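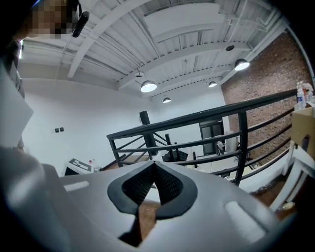
**SKEDTON, 14 April 2023**

# Demonstration gathering with hand-held grippers

Demonstration gathering is the work of recording examples from which a learning system can later copy a task. In the hand-held method, a person carries a gripper fitted with a camera and does the task with it, so no robot arm is needed during recording. The camera moves together with the gripper and sees the room from the same place.

## Practice at Skedton

The Skedton collection was started by Lungile Mabuza, who wanted examples from ordinary rooms with brick walls, stairs, railings and hanging lamps. Each recorded attempt is called an episode. A session normally gives 40 episodes of the same task, and the starting position is changed a little between them. The first release, named Lallska, holds 740 episodes, of which almost 300 were made in rooms with strong ceiling light.

Work is done by two people. One holds the gripper, and the other writes down the task, the room and any mistake. Failed episodes are kept, but they get a separate label - this rule was added in September, after the first training runs.

## Known difficulties

A very wide lens bends straight lines, such as beams and rails, towards the edges of the picture. Bright lamps can also disturb the estimate of camera movement, and a plain white wall gives it few points to follow. Faces of people in the room are blurred before the material is shared.

Oratile Fourie later proposed a shorter form of labelling, known as the Rampersad scheme. It is used in Lallska only for tasks with one object.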